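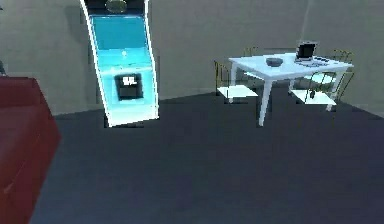 Figure 12. Gray wall and floor, with dark red furniture at left.

Section 4. Setting up the Vadow scoreboard console

This section covers the first set-up of the Vadow console with one Stukach display panel and one receiver. Mounting the display panel on posts or on a fence is covered in Section 3. Do not start this section until the panel is mounted and its power supply has been switched off at the box.

Section revised 6th June by Urs Aebischer.

4.1 Before you start

Check that you have the following:

Console, model 2668
Receiver with bracket
Antennas (2), one marked C and one marked R
Power adapter, 12 V DC
Data cable with gray plugs
Channel card

The adapter is for the console only. The receiver draws its power from the display panel through the data cable.

CAUTION: Do not connect the console adapter to the receiver. The plug fits, but the receiver has no protection on that input.

4.2 Placing the console and receiver

Try out both units indoors before taking them to the field. The console and the receiver must be on separate surfaces, at least one long table apart, with both antennas upright.

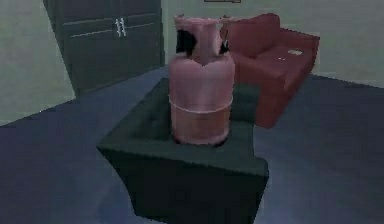 The receiver has its vents on the underside and needs a hard, flat surface during the indoor test. Leave the rubber feet on until the bracket is fitted. Do not judge a surface by whether an object will stand upright on it: a gas cylinder stands upright on a large ottoman, and a padded seat of that kind is still unsuitable, as the vents may be covered. Use a table, a bench or a shelf. The console has its vents at the rear and can be used on a padded surface for short periods, but the keys are easier to press on a hard one.

1. Screw antenna C onto the console. Tighten by hand only.
2. Screw antenna R onto the receiver.
3. Plug the gray data cable into the receiver. The notch faces the label.
4. Plug the other end into the port marked DATA IN on the display panel.
5. Connect the adapter to the console. Leave the console switched off.

NOTE: Antennas C and R look alike. If they have been swapped, the link will work indoors and drop out at the far end of the field.

4.3 Choosing a channel

The console can use any of 32 channels. It is supplied on channel 12. Where more than one field is in use, each field needs its own channel, and the channels should be at least two apart.

1. Switch on the display panel at the box. All digits light, then go dark.
2. Hold down MENU on the console and switch it on. The console shows CH and the current number.
3. Press HOME + or HOME – to change the number.
4. Press ENTER. The number flashes.
5. Within ten seconds, press the LINK button on the receiver with a pen or similar object. The receiver lamp changes from red to green.
6. Write the number on the channel card and keep the card inside the console lid.

If the lamp stays red, repeat from step 2. If it goes green and then back to red, another console is already using that channel. Choose a different one.

NOTE: Older Wieser consoles use the same band but do not report the channel they are on. If there is one at your ballpark, switch it on before you choose a channel, and watch the receiver lamp for a full minute after linking.

4.4 Selecting the game type

The display panel has fixed captions for baseball and softball. Game type controls how the inning counter and the ball, strike and out lamps behave.

1. Press GAME until the type you want is shown.
2. Press ENTER.
3. Press INNING + once. The panel should show 1.
4. Press BALL, STRIKE and OUT in turn and check that one lamp lights for each.
5. Press CLEAR COUNT. The ball and strike lamps go out. The out lamp stays on.
6. Press OUT until the out lamps clear. The inning half changes from top to bottom.

In Youth mode the run limit is active. When a team reaches the limit for the inning, the console beeps twice and changes the half on its own. To turn this off, press MENU, select LIMIT, and press 0 and ENTER. The setting is kept when the console is switched off.

Ceremonies and warm-ups: press HOLD to keep the panel blank while the console is on. Keys pressed during HOLD are ignored and are not stored. Press HOLD again to show the score.

CAUTION: Do not switch the display panel off at the box to blank it between games. Frequent switching shortens the life of the supply.

4.5 Range check at the field

Two people are needed. One stays with the console in the press box or behind the plate, and the other stands where the display panel can be read clearly.

1. Set the home score to 88. This lights every segment of both digits.
2. Change the visitor score to 88.
3. Walk the console along the backstop from one dugout to the other. The signal bars should not fall below two.
4. At the lowest reading, press HOME + and check that the panel follows within one second.
5. Return both scores to 0.

Metal fencing between the console and the receiver reduces the signal. Raising the receiver above the top rail normally cures this. The Burkeck extension bracket fits the same holes as the supplied one and uses the same bolts. Do not extend the data cable.

4.6 Storing the equipment

Switch the console off and wait for the screen to go dark before removing the adapter. Remove antenna C. The receiver can stay on its bracket through the season if the drip cover is fitted. Keep the console indoors, flat, with nothing on top of the keys. Do not leave it on in its case.

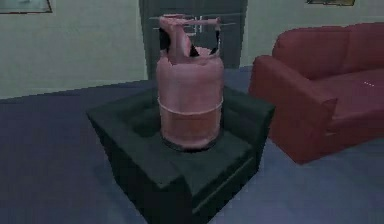

4.7 Fault messages

NO LINK: The receiver has no power, or the channel does not match. Check the data cable first, then repeat 4.3.

LOW SIG: Signal bars are below two. Check the antennas and the line of sight to the receiver.

SEG: One or more segments have failed. Set both scores to 88 and note which segments are dark. Replacement of digit boards is covered in Section 7.

KEY: A key has been held down for more than 30 seconds. Release it and press CLEAR.

E 32: Memory fault. The score and inning are lost, but the channel and game type are kept. Switch off, wait one minute and switch on again. If the message returns, do not use the console.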